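Retail Produce Management, Week 4 notes
Topic: shrink, and where it comes from
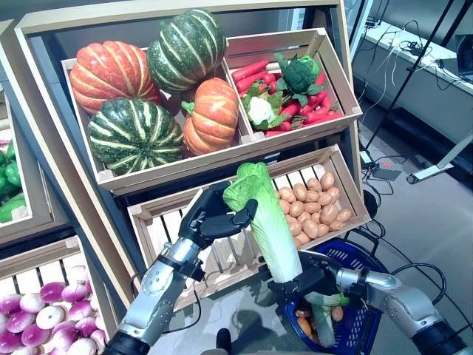

Shrink = stock you paid for and didn't sell. Trimmed, tossed, marked down, miscounted at recieving. Stores book these differently so ALWAYS check what's in the number before comparing two stores.

Three sources we care about this week:

Water loss. Leafy stuff worst. Head leaves the field at one weight, sells at another. Priced by the pound you lose money even if every head sells.

Trim. Outer leaves off cabbage, butts off lettuce. Some trim is fine. Overtrimming by new staff is the big one, see the Vullstead case (reader, second section).

Over-ordering. Mostly a weekend problem. Saturday order gets placed off last Saturday's sales, weather changes, Monday you're throwing it out.

Worked problem, do this one again at home:
Store brings in 400 lb of cabbage. Trim and water take 20 lb. Sellable = 380. Loss is 5 percent by weight. Now reprice so the margin is on 380 and not on 400. Most people forgot this step on the quiz!!

Dadevville store: moved deliveries from 3 a week to 4, smaller drops. Shrink down, but labor up. Was it worth it? Argue either side, bring numbers.

Display depth. Tilted tables look full with less product. Deep piles bruise the bottom layer and staff dont rotate them. Old stock to the front, new to the back, every fill.

Hakel chapter on markdowns: skim. Mitsotakis-Vlachou reading: do NOT skim, the table on holding temperatures is on the midterm.

Next week cold chain. Bring a calculator, phones away.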